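Thursday, February 27, 2020

Back from Fillcombe with sore feet and a head full of rules, so I'll get this down before the tea goes cold. We spent most of the day on the house rules for the two-arm table, the ones I've been promising Vimton for ages, and I'm happy to say they fit on one page now (my first draft ran to four, bless it).

The rule I care about most is the dullest one. Before anyone starts a run, the person at the table says out loud what each arm is meant to be doing, and hands stay outside the rails until both arms are parked. An open gripper looks so harmless! It's still powered, and I've caught myself reaching in for a dropped cap more than once.

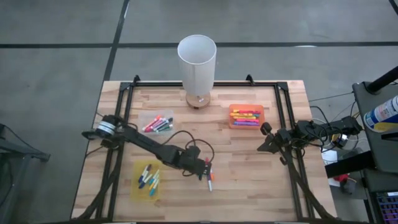 Drulov
Bench safety lead, Fillcombe workshop

Markers and crayons are a lovely job for practising good habits. One arm can have a marker held tip down while the other has nothing in its grip, and the new sheet treats the two exactly alike. I also put in a line about keeping cables clear of the joints, plus a check every 400 runs, with the proper strip-down left at 1,000 as before. Bashir, our other site, wanted the check sooner and we may yet give way on that.

Still to settle in March: who signs the sheet when a shift changes halfway through, and whether the floor tape should be part of the rules or just a good neighbourly habit. I'd like it written in. Must be at the bench by 9 tomorrow, so off to bed.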